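Sunidton Lab Opens Simulated Training Program for Two-Armed Robots

SUNIDTON, 12 May 2019 – The Quintero Institute has begun collecting practice examples for a learning system intended to guide robots with two arms, the institute announced in a statement. The work is being carried out almost entirely in computer simulation and will continue through October.

Under the program, known as Drudus, trained operators steer a simulated robot through short tasks while the software records the position of both arms and the view from the robot's own side. Each recorded attempt is called an episode. The learning system will later be given the episodes as examples to imitate.

The institute reported that 501 episodes have been accepted into the collection to date. Nine operators are working in two shifts at the Sunidton site, and each completes a period of supervised practice before any of his or her recordings are kept.

"We ask operators to work at an even pace and to finish the movement they have started," said Nisha Rathore, who directs the program. "A hesitant recording teaches the system to hesitate. We would prefer to have fewer episodes and to be confident in all of them."

The wall colors, the floor pattern and the angle of view are changed from one group of episodes to the next, according to the statement. The purpose is to keep the system from relying on a single background when it should be attending to the arms and to the object in front of them. In one of the current settings, walls of dark blue, mustard yellow and dark red meet behind a dark gray structure fitted with a maroon panel, on which there are four small colored squares.

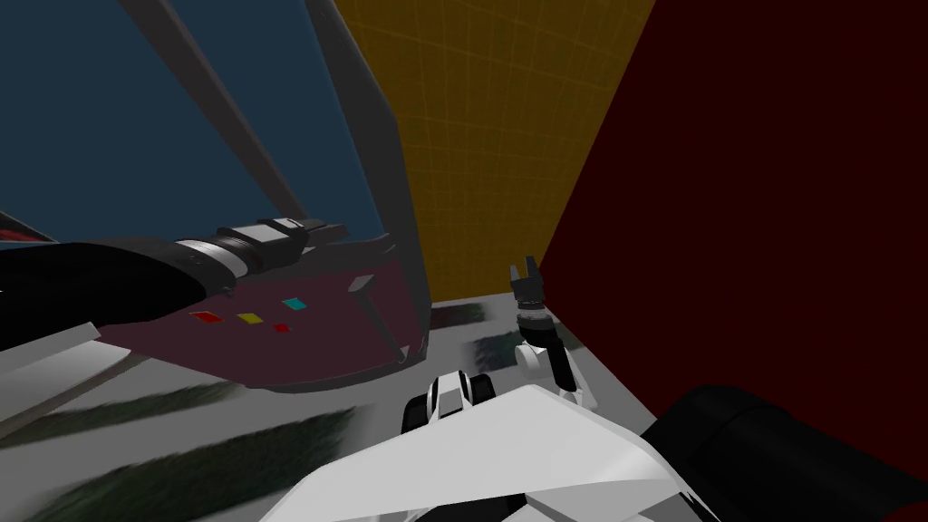

Simulated episodes are no substitute for recordings made on a physical machine, in the opinion of Myrto Sotiropoulos, and she urged the institute to publish the results of any trials on hardware alongside the collection itself. Contact between a gripper and an object remains difficult to reproduce in software, she added, and a system that performs well on the screen may still press too hard or let go too early.

Ms. Rathore acknowledged the concern. She said that a limited series of 70 episodes on a physical robot has been scheduled at the institute's Grositz workshop, and that these will be set aside for testing and will not be used as training examples.

Episodes are reviewed before they are accepted. Pallavi Mittal, who oversees the review, said the most frequent grounds for rejection are an arm left idle during a task that calls for both, and a recording that stops before the arms have returned to their starting position. Rejected episodes are stored separately – the institute intends to study them at a later stage.

The collection will be made available to universities on written request once the review is complete. Terms of use have not been settled. Inquiries should be directed to the Drudus program office in Sunidton.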